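25 May 2020

Monday, no alarm, still up at six. Dog. Coffee, then weeding the back strip before it got hot. Got maybe half done. Knees bad.

Lieven called while I was out there, talked with the phone wedged under my chin and dirt all over it.
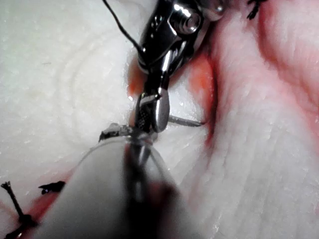
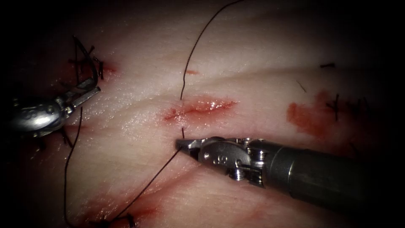
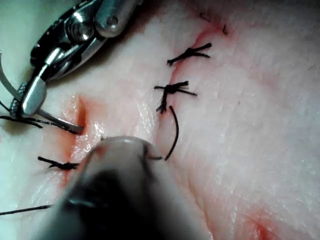 Stitches.

Anyway – the tomatos. Lieven says I planted too early again and he's probly right. Two look yellow. The ones from Findholm are fine, of course, the cheap ones. Paid 18 for a bag of soil, robbery.

Rianne wants her ladder back. Have had it since December, feel awful. Will drop it off tomorow if the car starts.

Gisela's bread recipe – tried it, too much salt, or I read it wrong. Ate it anyway with the last of the soup. Need: flour, stamps, bird seed, something for slugs.

Rain at four, short. Didn't finish the strip. Call Mom before nine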